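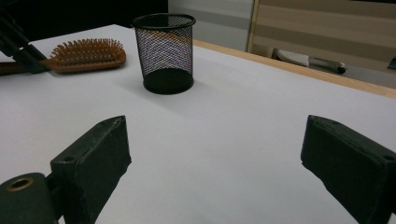

Work surface, Room 2

Home | Premises | Inspections | Forms | Contact

Rasance Court - Shared Workrooms
Routine Safety Inspection, October
Managing agent: Stemo

Each item is marked Satisfactory, Action or Not Applicable. Comments are entered where the inspector considers them necessary.

1. Escape routes clear and doors opening fully
Satisfactory. The rear door closes slowly - to be looked at again at the next visit.

2. Fire extinguishers in place and in date
Action. The service label on the corridor extinguisher cannot be read. Dissanayake to replace the label and confirm the date in writing.

3. Emergency lighting
Satisfactory. All 5 fittings lit on test.

4. Fixed wiring and sockets
Action. Socket 121 has a cracked faceplate. It has been taped over and must not be used until repaired.

5. Portable heaters
Not Applicable. Heaters are not permitted under the tenancy terms.

6. Tables and work surfaces
Satisfactory. Fixings checked by hand. Tenants are reminded that solvents should not be used for cleaning.

7. Floors and stair edgings
Action. The edging on the second step is lifting. Temporary repair made at 10.40 am. Permanent repair to be priced by Funari; works above £2,000 require the agent's approval.

8. First aid box
Satisfactory. Eye wash expires before the next inspection and should be reordered.

9. Water outlets
Satisfactory. Little-used taps are being flushed weekly and the log is up to date.

10. Waste and recycling
Satisfactory. Cardboard must not be left beneath the stairs.

Items marked Action are to be closed within 2 weeks of issue. Completed forms should be returned to the Stemo premises office, with a copy kept in the site folder.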